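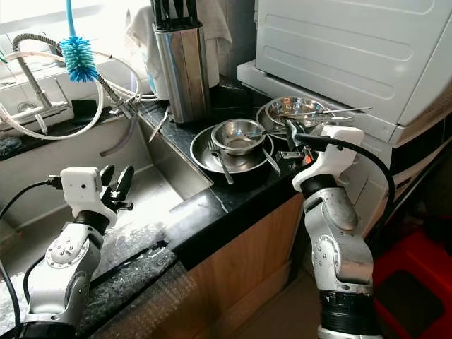 So where do you watch a second-tier soccer team when you live 821 miles from the stadium? In my case, at the back table of a diner called Korov, with the sound up and a plate of eggs going cold in front of me.

I picked Grikholm in December, for no better reason than liking the green shirts, and I've been stuck with them ever since. They lost 2-2 that first day. Yes, I know that's a draw, but you didn't see the way we gave up the second one (a back pass, a slip, a goalkeeper on his knees) and it felt like losing to me!

What got me hooked was the away game at Trirelton. The ground holds maybe a small town's worth of people and our end had 1,000 in it, singing through sleet. I could hear them over the fryer. Our left back, a kid who'd been on the bench since fall, ran the whole length of the field and hit the post -- and they sang louder.
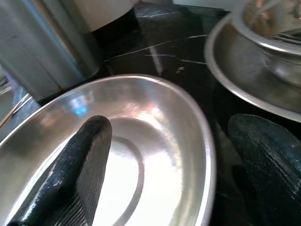
Stainless steel plate, brightly lit.

Now promotion comes down to one match on 3rd June, and I've booked a flight. My sister thinks I've lost it. Maybe so, but I've got a seat behind the goal, a scarf that sheds all over the couch, and a strong opinion on who should take the corners. Anyone but the center back, please.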